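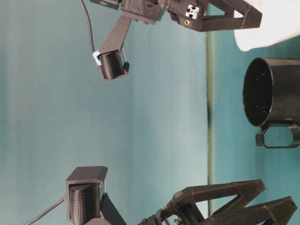

Geetha Kartha wanted to know if it ever got bored. Loud, from the back, over the top of everyone's coats. And the whole open day laughed, the polite kind of laugh, and Thongchai Yimyam, who had been up since four with a screwdriver, said no, it doesn't, but he did.

Bigger laugh. Good. He needed that.

Kellholm, April, rain on the roof. The visitors had come in through the loading door because the front one stuck. Two arms, one mug. Simple as that on paper. One gripper to come in, close on the mug, lift it, put it down. The other to take it from there and turn the handle round towards the guests. Then everybody claps and goes off to the sandwiches.

"When does it start?" somebody's boy asked.

"Soon."

It wasn't soon. Indira Lobo was at the keyboard with her lips moving. She did that when she was reading errors. Thongchai watched her lips and tried to guess which one.

"Tell them about the pads," she said, not looking up.

So he told them about the pads. Rough surface, look, little dots all over, that's for the grip. Smooth ones kept letting go. He told them about the printed parts, how they'd had a bracket crack in the night once and had a new one on by breakfast. He could hear himself speeding up. Talking like a man running for a bus. Subbarao Pai, in the good jacket, Nivia badge on the lapel, checked his watch and then checked it again in case it had been wrong the first time.

Nivia had the money. Nivia had 3 other workshops to see before the end of the month. Nobody had said so but the list had been left on the photocopier.

"How many times has it done this?" Subbarao asked.

"Two thousand," said Thongchai.

"2,101," said Indira. Still not looking up.

"And how many did it drop?"

The rain got heavier, or it seemed to. Thongchai opened his mouth. There was a number and it was not a nice number, most of it was from the early days, he could explain the early days, he had a whole page about the early days.

"8 this week," Indira said. "One was me. I knocked the table."

Silence. Then Geetha Kartha again, from the back. She'd dropped more than that, she said, and she'd only been carrying plates since she was nineteen. Was it a proper mug or a toy one?

"Proper," said Thongchai. "It's mine."

"Well then."

And it moved. No warning, Indira just pressed the key, she told him later that she'd got sick of waiting for the right moment. The upper arm came in, slow, with that thin whine it made on the way down. The boy had pushed through to the front and had both hands over his mouth. Closed on the mug. Stopped. Thongchai counted in his head, he always did, he didnt even know what he was counting to.

Up.

It held it there. A plain black mug in the air over a teal table and forty-odd grown people not breathing.

Down. Across. The other one took it, fumbled, a tiny slip, you'd need to know it to see it, he saw it, Indira saw it. Then the handle came round, a bit too far, so that it pointed past Subbarao Pai and straight at the woman in the back row.

"Is that for me?" said Geetha Kartha.

People moved aside for her. She came up the middle with her wet umbrella and stood at the tape and looked at Indira, and Indira took her hand off the keys and nodded. She picked up the mug. Turned it over. Looked inside.

"There's nothing in it," she said.

"No," said Thongchai. "We've not done liquids yet."

Subbarao Pai was writing somthing down. He wrote for quite a long time. Then he asked where the kettle was.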